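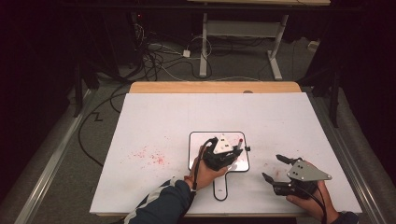
Re: [handheld-demos] grip angle on flat objects, and when to stop a take

Iker Sarmiento wrote:

> Started on the serving board task Thursday. Two people, same
> instructions, and their demos look nothing alike. One comes in
> steep with the left gripper, the other keeps it nearly level with
> the table. Does it matter for training or am I fussing? Also,
> what do you do with takes where the board slides a bit before
> the grasp? Keep or toss?
>
> Iker

Iker, quick answers, I'm between sessions.

Angle: yes it matters, at least it did for us at Rivstead. Flat things are the worst for this. With a mug you can come in from anywhere and the fingers find something. A serving board has a thin rim and a handle and that's it. Our first batch was all over the place and the policy sort of averaged it, came down at an angle neither person ever used, and pushed the thing across the table. Picked one style after that (tilted over the board, jaws toward the rim) and redid the lot. Painful but fine.

What worked for getting people to match: watch each other for 5 takes before recording anything. Written instructions did nothing. I had a whole page on wrist angle, no one read past the frist line.

Second hand — decide where it waits. If the left is doing the grasp, the right should sit open, off to the side, same spot every time or close to it. People drift. They start hovering it over the work by take 20 or so and then it's in the way of everything.

Sliding: keep, if the person recovers and finishes. Those are good data. Toss if they stop and fix it by letting go of a gripper and using fingers. We threw out 37 for that reason, almost all from one afternoon.

Other stuff, no order:

- cable slack. Run it down past the wrist and check you can turn your hand all the way over before you start. A tug shows up in the trajectory as a little hitch, very hard to spot later
- sleeves, whatever, but be consistent within a session
- faint pencil grid on the board is plenty for start positions. Don't go darker
- move the start position more than feels needed. Letanau's set had 1,000 demos and I'd guess half began in the same square

Cairns wanted to do the same task by remote control for comparison. We tried it for 2 days. Slower, and the operators got very careful at the rim, so the motions came out stiff. Might still be worth it for the handle end, havent decided. Is Kudier still doing teleop only? Someone on this list will know.

Can you post a couple of trajectories from each person? Raw is fine, dont clean them up. I'll look tonight or Thursday.

gotta run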